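Rosaire Lachance
A thread on teaching an arm to put the corn in the pot

1/ Friday evening and I finally have a cup of tea and two free hands, so let me tell you all how the kitchen recordings are going (a few of you asked back in February and I never answered, sorry!). This is the corn task, as seen from the wrist.

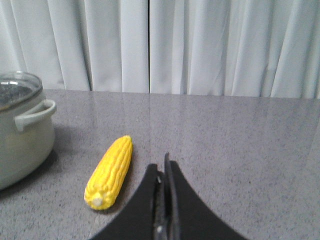 Wrist view, corn task. Cob to the left of the gripper, pot beyond it with the lid on.

2/ The job sounds like nothing at all. Lift the lid, set it down, pick up the corn, put it in the pot, lid back on. My niece could do it at two years old and would have been bored by the second go. We've been at it for 6 days and I'm still finding new ways to get it wrong.

3/ For anyone new: I do the driving. I guide the arm through the whole task by hand controls, the camera and the joint positions get saved together, and that makes one episode. Later the learning system gets all the episodes and tries to work out what I was up to. Poor thing.

4/ My target is 18 good episodes in a session. "Good" is the word doing all the work there. Marlene Sawatzky goes through them after me, and she is kind about it, but she throws out a lot more than I'd like. On Tuesday's batch she kept almost none of my first hour and she was right.

5/ Her biggest complaint is that I dither. I'll come up to the corn, stop, think about my life, nudge left, nudge right, and then close. A person watching knows I was only lining things up. The model sees a long stretch of an arm doing nothing next to a vegetable and decides that's part of the recipe.

6/ So now I plan the move before I press record. I look at how the cob is lying, decide where the fingers are going to land, take a breath, and go. It feels a bit like parallel parking with your in-laws in the back seat, but the episodes are a lot cleaner for it.

7/ The other thing is where the corn starts. For the first couple of days I kept setting it down in the same comfy spot without noticing, always at the same slant, because my hand likes that spot. You can't do that! The policy we trained on those went straight to the comfy spot every time, corn or no corn, and closed very confidently on air.

8/ These days I have a little deck of cards Marlene made, and I draw one before each episode. It tells me which part of the counter to use and which way the tip should point. I complained about the cards for a whole morning and I take it all back, they're wonderful.

9/ A word about shiny things, as we have plenty of them. The counter is polished enough to pick up the curtain behind it, and a glass lid is a glass lid. I was all for covering everything in matte paper. Marlene's view is that people have shiny kitchens and the arm had better get used to it, so shiny it stays.

10/ What I do watch is the light. If I start at 4 in the afternoon, the later episodes look quite different from the early ones, and I used to do all the easy placements first and the hard ones last. So the model had every chance to learn "dim means difficult." Now the cards mix it up for me and I don't have to be clever.

11/ Somebody at Irnley wrote to ask whether we keep the failures. Yes, if I drop the corn and then pick it up again properly, that stays in, with a note. Those recoveries are some of the most useful ones we have. If I drop it and say a bad word and hit stop, that one goes in the bin.

12/ And the notes! Please write your notes right after the episode, while you still remember. I have a whole page from Monday that says "lid funny" over and over, and I couldn't tell you now what was funny about it.

13/ Next week we start on a second object, and I'm lobbying for the eggplant. Marlene would like something round that rolls, which I think is just mean. Thank you for reading all this, I know I go on. Questions are very welcome and I'll try to get to them over the weekend, once I've redone Monday.

Recent from Rosaire Lachance
Why I relabeled the whole Bergeron drawer set
Fitar hand controls, after a month of sore thumbs
Folding dish towels: a thread with many regrets
Notes from the Drokodow meetup
How long should an episode be?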